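Grab-and-Go Counter Displays: Frequently Asked Questions

By Margit Halvorsen
January 30, 2019

Print this page | E-mail this page

The questions below were collected from sites that set up a small self-service snack counter under the Tellcombe layout. They cover baskets, stepped racks, trays and the surface underneath. Refrigerated cases and hot holding are handled in a separate document.

What should a wrapped sandwich be displayed in?

A round wicker basket with a firm rim is the standard choice for low-volume counters. The basket should be wide enough that a full-length sandwich lies flat on the floor of the weave without touching the wall at both ends. If it bridges the wall, the filling shifts toward the lower end and the wrap loosens at the fold.

Which way up should the sandwich go?

Cut side up. Customers choose by filling, and the layers are the only part of the product that shows it. Labels go on the underside or on a card clipped to the rim.
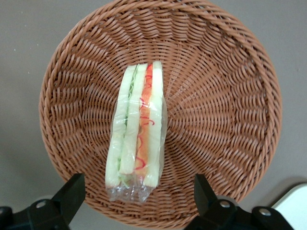

Stock level in the basket is set by sell-through. At the Clastance site we logged 1,427 sandwich sales between opening and the end of December, of which 451 were made in the last hour of lunch service. A basket filled once at opening does not match that pattern. Load a few, then top up from the cooler.

How long can a sandwich stay in an unrefrigerated basket?

Follow your local food code and your supplier's label, whichever is stricter. The basket has no cooling function and should be treated as a serving surface. Write the time out of the cooler on the back of the wrap. Do not return unsold items to the cooler and restart the clock.

Does wicker need a liner?

For wrapped goods, no. For anything unwrapped, including whole bread rolls, yes: a food-grade paper liner, changed daily. Crumbs collect in the gaps between the strands and are hard to remove once they are pressed in. Turn the basket over and tap it out at close, then brush along the direction of the weave. Glossy finishes can be wiped with a damp cloth. Do not soak any wicker basket, as the stakes swell and the floor goes out of flat.

Why use a clear acrylic rack for candy and small boxes?

Bars and small cartons have most of their branding on one face. On a flat tray, that face points at the ceiling. A stepped rack separates the rows and leaves each one readable from the front. The raised lip on each step stops a bar from sliding down to the next. Clear material also lets staff see debris under the shelves without lifting the rack.

How should products be assigned to the steps?

One product per column, with bars on one side and boxes on the other. Mixed columns slow down restocking and make short counts harder to spot. Keep bars parallel to the step edge. A bar placed across two steps will rock and eventually fall.

How is acrylic cleaned?

Mild soap, warm water, microfiber cloth. Ammonia-based glass cleaner causes fine cracking along the bends, and dry paper towels scratch. The Hellström rack we used in the first trial was wiped with glass cleaner for 10 weeks and had to be replaced.

Does the color of the tabletop matter?

To a degree. A matte mid-tone surface is the most practical under overhead lighting. White surfaces hide the edges of clear racks and white trays, and gloss black shows every fingerprint. Pale crumbs are visible on brown, so wipe-downs need to be more frequent.

How much open surface should be left?

At least the width of one tray in the middle of the table. Customers set down bags, phones and cups, and if there is no open area they will use the basket. Place racks and baskets toward one side, with the tray at the opposite edge.
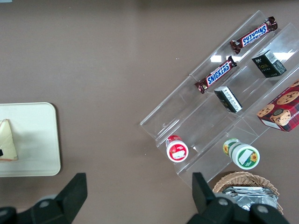 Adalberto Vasconcelos objects that keeping everything to one side creates a queue at that end, and that his counter moved faster once the candy rack and the sandwich basket were split. That is a fair point for tables with access from both long sides. For a table against a wall, the layout above still applies.

What non-slip material goes under the rack?

Small clear silicone feet or a cut strip of Natex mat. Check that the rack does not tilt when the top step is loaded and the lower ones are bare.

Print this page | E-mail this page

Reader comments (3)

Jamie Whitlock
Can the basket go through a dish machine if it's synthetic? Ours looks like wicker but I think it's plastic.

Margit Halvorsen
Check the supplier sheet for a temperature rating. If there isn't one, wash by hand.

Tyra Solberg
We put the boxes on the top step and the bars below. Box sales went from 131 to almost double the next month. Might be worth adding.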